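Search this site Enter keywords Search

Flillside to replace worn turf and paving at Mokoena Green

2019-12-15

Flillside will close the north half of Mokoena Green in February so crews can reseed the lawn and reset the stone paths, the parks office said. The work is expected to take 8 weeks.

The lawn was last reseeded nine years ago, and drainage has been poor on the lower side ever since the storm sewer was moved. Residents sent the office 276 comments on the plan over the fall, most of them about standing water near the Undano Street entrance.

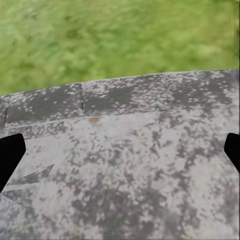
Silau Landscaping won the contract. Its crew will lift the paving along the main walk, add a gravel base and put the same stone back where it can be reused. New pipe will carry runoff to the ditch behind the ball field.

Rogelio Maglaya, the parks superintendent, said the city looked at artificial turf and dropped the idea after getting prices.

"Grass costs us more in mowing, but we already own the mowers," he said.

The seed mix is a tall fescue blend meant to stand up to foot traffic. The office has ordered 900 pounds, with part of it held back for patching in the fall.

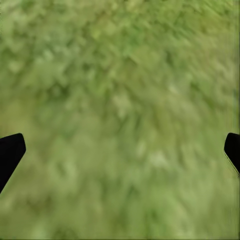 The spring plant sale, which drew nearly 500 people last year, will move to the library parking lot. Organizer Petronella Dlamini said vendors have been told and that fees will stay the same.

Dogs will not be allowed on the new grass until it has been mowed twice. The south half of the green, including the playground and restrooms, will stay open during the work. Drivers should use the Undano Street lot.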